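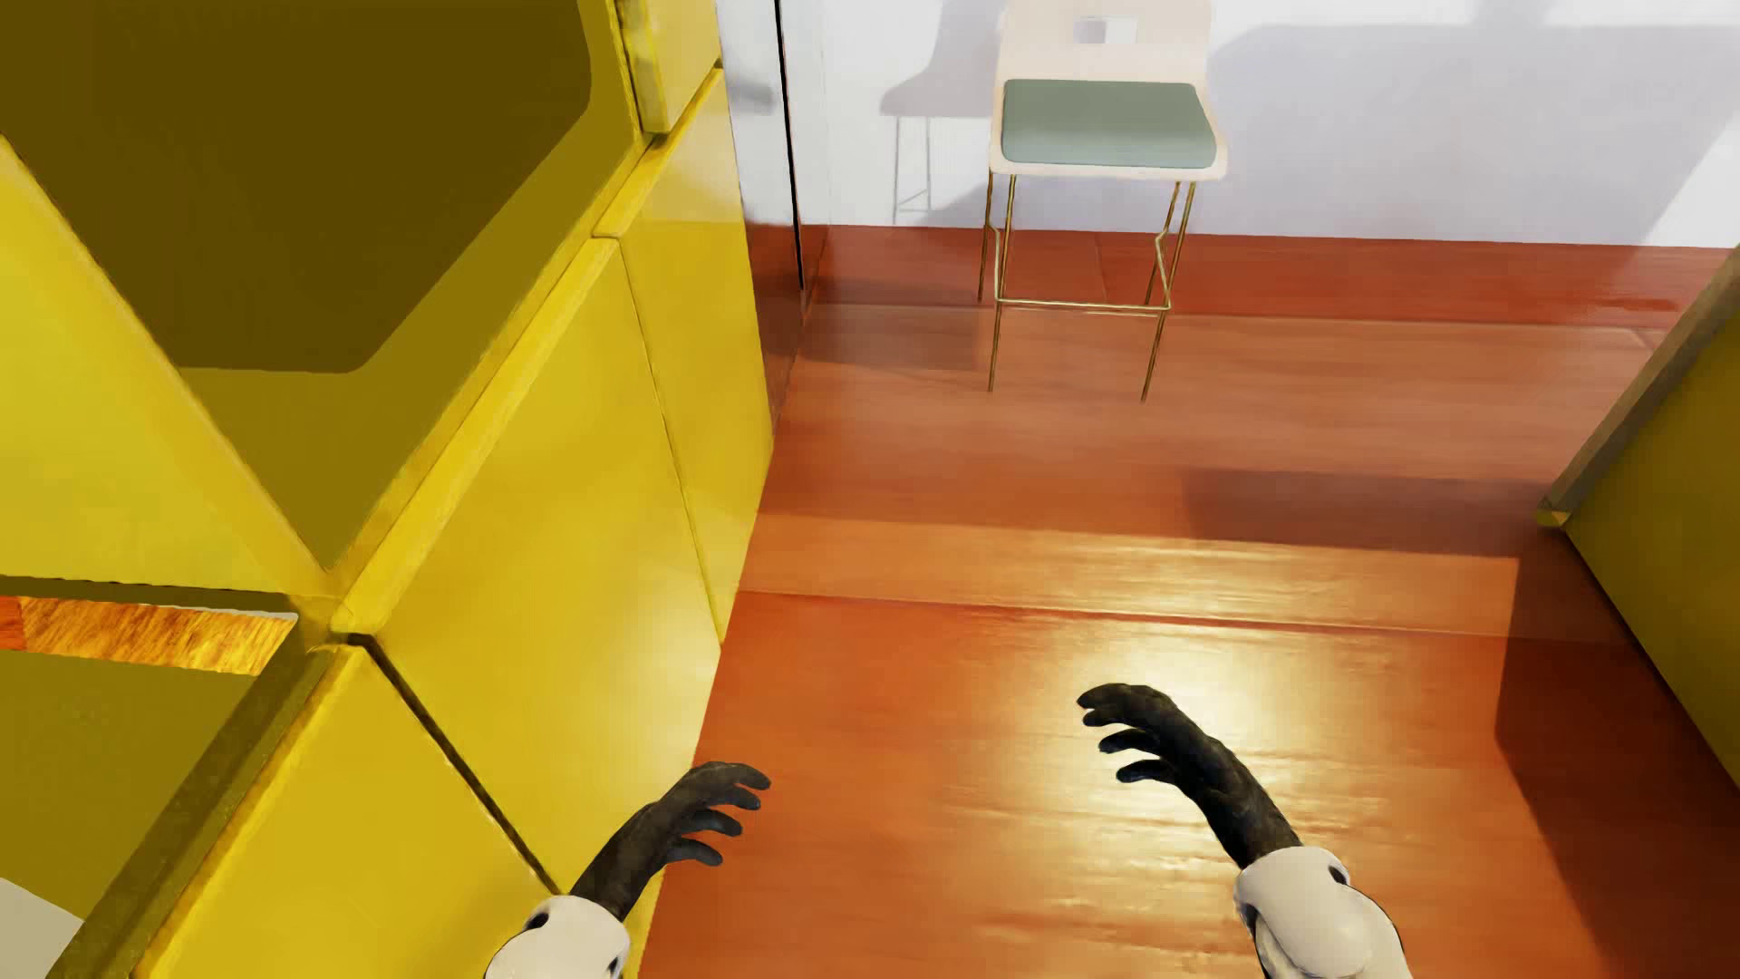 3.2 Collection of demonstrations

The demonstrations were recorded by teleoperation in a simulated kitchen. The operator wears a headset and two tracked gloves, and the motion of the operator's wrists and fingers is mapped to the arms and hands of a simulated humanoid. In the robot's own view both dark hands are in sight at once, with the fingers pointing inward over the open floor and the bright yellow furniture on the left. We took this pose as a useful reference: if the operator could not see both hands, the episode was not started. Glare on the floor planks was left in the renderings, as we expected the policy to meet similar highlights in other layouts.

Each episode begins with the robot standing still and ends when the operator presses the left trigger. Joint positions, hand commands and the head view are stored at the same rate. The recording tool, Wemetti, writes one folder per episode and a short text file with the operator's initials and the task label. Two operators took part, Gunhild Sveinbjörnsson and Souad Erraji, and both had practiced for one afternoon before any data was kept.

In total 472 episodes were recorded. We discarded 161 of them for one of these reasons:

Tracking loss on one glove for more than half a second
Collision between a forearm and a cabinet panel
Wrong task label
Episode longer than 4000 time steps

Collisions were the most frequent cause in the first week. They became less common after the walking speed was lowered near the island. Tracking loss did not follow any clear pattern - it affected both operators and both gloves.

3.3 Scene variation

Early training runs used a single layout, named Nuttall in our files. The policy learned to reach well from the starting position used in recording but failed when the robot was turned by a small angle. We therefore added a second layout, Plikthorpe, and changed the starting position and heading at random within the walkway.

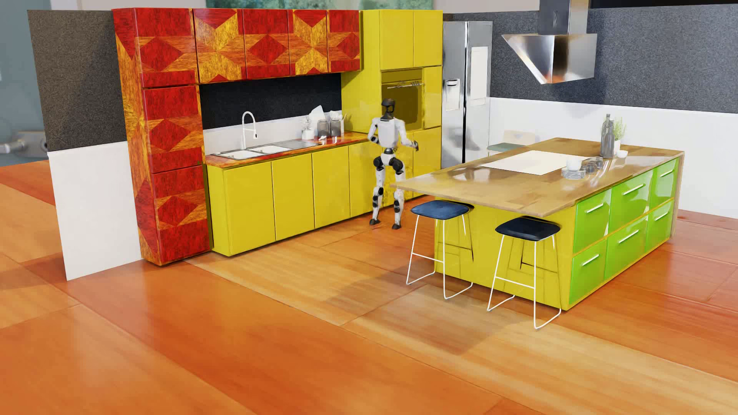
Colors and surface textures were also changed between sessions, while the dimensions of the cabinets and the island stayed fixed. Keeping the dimensions fixed made it possible to replay a recorded motion under a new set of textures without a new collision check. Replayed episodes were marked in the text file and are not included in the totals given in 3.2.

Stool positions were a harder case. Moving a stool by even a small distance could make a recorded walking path invalid, so stools were only moved before a new recording and never for a replay.

3.4 Known problems

The gloves report finger bend but no contact force. Both operators tended to close the hand further than needed, and the learned policy copies this habit. Souad's episodes are also slower on average than Gunhild's, which we did not correct for. A later data set (working name Zernanitz) should store the operator as an input so that the effect can be measured.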